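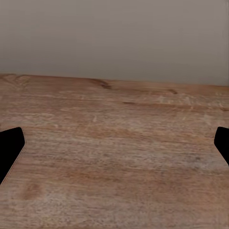

4 Aufstellen und Inbetriebnahme der Therapieleuchte

Die Therapieleuchte Graruler wird Patientinnen und Patienten der Tagesklinik während der Behandlung einer saisonal bedingten depressiven Störung leihweise überlassen. Das vorliegende Kapitel regelt das Aufstellen in der Wohnung, die erste Sitzung und das Führen des Sitzungsprotokolls. Für den Standort empfiehlt sich eine Holztischplatte vor einer glatten, einfarbigen Wand, wie sie im Bild in einem warmen Grauton erscheint. Hochglänzend lackierte Möbel und Glastische sind zu vermeiden. Der Tisch muss während der gesamten Sitzung ruhig stehen. Klapptische und Servierwagen sind nicht zulässig.

4.1 Vor dem Aufstellen

Prüfen Sie den Inhalt der Transporttasche anhand des Übergabeblatts. Zur Leuchte gehören der Standfuss, das Netzteil, die Streuscheibe und das Protokollheft. Fehlt ein Teil oder weist die Streuscheibe einen Riss auf, ist die Leuchte nicht in Betrieb zu nehmen und die Ausgabestelle zu verständigen.

Vorsicht: Personen mit einer Erkrankung der Netzhaut, mit einer bipolaren Störung oder mit Medikamenten, welche die Lichtempfindlichkeit erhöhen, dürfen die Leuchte nur nach ausdrücklicher ärztlicher Freigabe verwenden. Die Freigabe wird auf der ersten Seite des Protokollhefts eingetragen und unterschrieben.

4.2 Standort wählen

1. Stellen Sie die Leuchte so auf, dass sie seitlich versetzt zur Blickrichtung steht. Ein direkter Blick in die Streuscheibe ist nicht erforderlich.

2. Halten Sie zwischen Gesicht und Streuscheibe einen Abstand von 90 cm ein. In dieser Entfernung ist die Leuchte auf 3000 Lux eingestellt. Das beigelegte Messband ist entsprechend markiert.

3. Setzen Sie sich auf den vorgesehenen Platz und prüfen Sie, ob Sie die Leuchte in einer Glasfläche gespiegelt sehen. Ist dies der Fall, drehen Sie den Standfuss oder wechseln Sie die Tischseite.
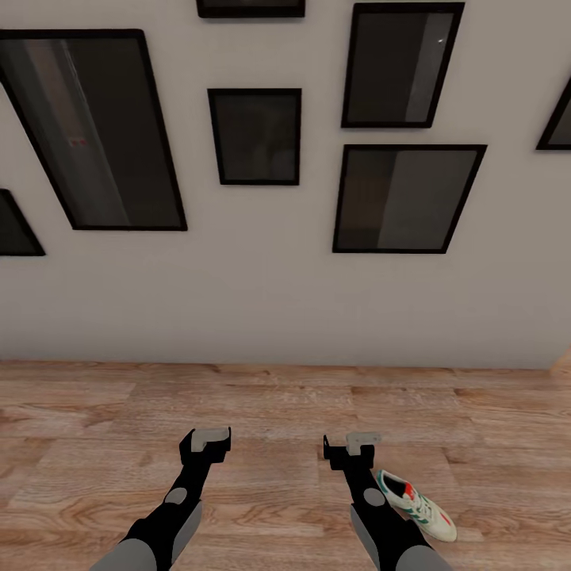
Abb. 2: Schwarz gerahmte Bilder hinter dunklem, glänzendem Glas an einer hellgrauen Wand

4. Führen Sie das Netzkabel so zur Steckdose, dass es keinen Durchgang kreuzt. Verlängerungskabel auf Kabelrollen sind vor Gebrauch vollständig abzurollen.

5. Bringen Sie die Leuchte nicht im Badezimmer und nicht unmittelbar neben einem Heizkörper an.

Hinweis: Wer allein lebt und den Standfuss nicht selbst montieren kann, vereinbart bei der Übergabe einen Hausbesuch. In den Gemeinden Ginberg und Brosberg übernimmt dies Flurina Widmer.

4.3 Erste Sitzung

Die erste Sitzung findet an einem Tag statt, an dem am Vormittag keine Termine anstehen. Als Beginn gilt 7 Uhr, sofern im Behandlungsplan keine andere Zeit vermerkt ist.

1. Schalten Sie die Raumbeleuchtung wie gewohnt ein. Die Leuchte soll nicht die einzige Lichtquelle im Zimmer sein.

2. Drücken Sie die Taste am Standfuss, bis die Anzeige grün leuchtet.

3. Bleiben Sie 20 Minuten am Platz. Lesen, Schreiben und Frühstücken sind erlaubt. Eine Sonnenbrille oder getönte Gläser dürfen nicht getragen werden, eine gewöhnliche Lesebrille schon.

4. Schalten Sie die Leuchte aus und tragen Sie Beginn, Ende und Befinden in das Protokollheft ein.
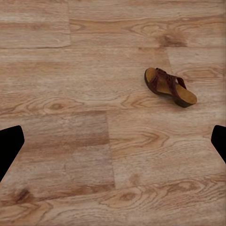
Tagesklinik Ginberg – Fachbereich Affektive Störungen, Ausgabestelle Lichttherapie

4.4 Beschwerden während der Anwendung

Leichte Kopfschmerzen, trockene Augen oder eine vorübergehende Unruhe können in den ersten Tagen auftreten. Vergrössern Sie in diesem Fall den Abstand nicht eigenmächtig, sondern vermerken Sie die Beschwerden und sprechen Sie diese beim nächsten Termin an.

Warnung: Bei ungewöhnlich gehobener Stimmung, stark vermindertem Schlafbedürfnis oder anhaltender Gereiztheit ist die Anwendung sofort zu unterbrechen. Verständigen Sie die behandelnde Fachperson noch am selben Tag. Bei Gedanken an eine Selbsttötung wenden Sie sich ohne Aufschub an den ärztlichen Notfalldienst. Der Notfallplan auf der Rückseite des Protokollhefts geht allen Angaben dieses Kapitels vor.

4.5 Sitzungsprotokoll

Das Befinden wird vor und nach jeder Sitzung mit der Skala im Protokollheft erfasst. Einträge sind am selben Tag vorzunehmen. Eine ausgefallene Sitzung wird mit einem Strich gekennzeichnet und nicht am Abend nachgeholt, weil Licht zu später Stunde das Einschlafen erschweren kann. 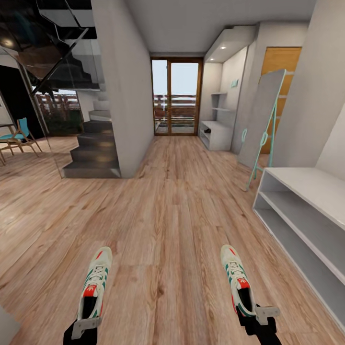

Das ausgefüllte Heft ist zu jedem Gespräch mitzubringen. Selina Leitner wertet die Einträge gemeinsam mit der Patientin oder dem Patienten aus und passt den Behandlungsplan bei Bedarf an. Angehörige erhalten nur mit schriftlichem Einverständnis Einsicht.

4.6 Reinigung und Rückgabe

1. Ziehen Sie den Netzstecker und lassen Sie die Leuchte vollständig abkühlen.

2. Wischen Sie die Streuscheibe mit einem weichen, trockenen Tuch ab. Glasreiniger und Alkohol greifen die Oberfläche an.

3. Legen Sie alle Teile in die Transporttasche und geben Sie diese an der Ausgabestelle ab. Das Protokollheft verbleibt bei der Krankenakte; eine Kopie wird auf Wunsch ausgehändigt.

Schäden sind bei der Rückgabe mündlich anzugeben. Für Fragen zur Technik ist Engelbert Imhof zuständig, für Fragen zur Behandlung die im Heft eingetragene Fachperson.

Stand dieses Kapitels: Dienstag, 27. Februar 2024
Freigabe: Hermine Ruchti, Fachbereichsleitung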